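Microfiber cloth

By Liis Sakalauskas
Last updated: October

A microfiber cloth is a cleaning cloth made from very fine synthetic fibers, usually a mix of polyester and polyamide. I keep one in nearly every room, and the one I grab most is the blue one I use on tables.
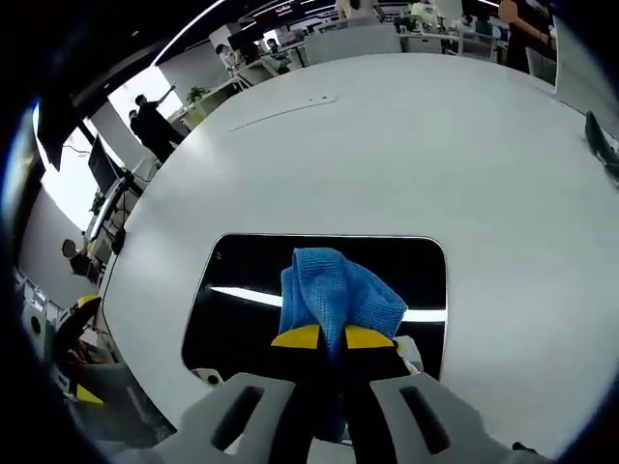
What it's made of

Microfiber means the threads are finer than silk, and in many cleaning cloths they're also split along their length, so a cross section looks a bit like a sliced pie. Those little wedges give the cloth loads of edges to catch dust and grease, and gaps to hold water. Most cloths are 70 to 80 percent polyester (the tough part) with polyamide making up the rest, and mine say 75 on the tag. You'll also see plain polyester ones, which dust fine but don't soak up much.

Knit and woven types

Terry knit is the fluffy kind with loops, and it's what I'd tell anyone to buy first. Waffle weave is better for drying dishes. Flat, tight cloths — the ones that come with eyeglasses — are for lenses and screens, and please don't use those on the stove! Then there's suede microfiber, which feels lovely and which I have never found a real job for.

Using it on a table

White table tops show everything, coffee rings most of all. I dampen the cloth, wring it hard and wipe in long overlapping strokes, then go over it again with a dry side. Rounded edges need the cloth wrapped over them or you leave a sticky line just underneath. If the top has an opening cut into it, for cables or whatever else, pinch up a fold and run it along the rim, where crumbs like to collect. Shiny dark surfaces get the dry cloth last, or they streak.

Folding the cloth in quarters gives you eight clean faces to work through. I forget to do this about half the time and just bunch it up, and the table still gets clean.

Washing

Wash it warm with a small amount of detergent and skip the fabric softener, which coats the fibers and leaves the cloth pushing water around. Keep it away from cotton towels too, because it grabs their lint and hangs on to it. Low heat or a clothesline for drying. High heat can damage the fibers, and then the cloth goes stiff and scratchy. My friend Jaanus Jaunzems boils his, and we've stopped discussing it.

Drawbacks

It's plastic, so it sheds tiny fibers in the wash (a filter bag helps some). Grit trapped in the pile can scratch soft finishes, so shake it out first. And it can't go everywhere: I wouldn't use it dry on a hot burner, or with strong bleach.

See also: Chamois, Dishcloth, Lint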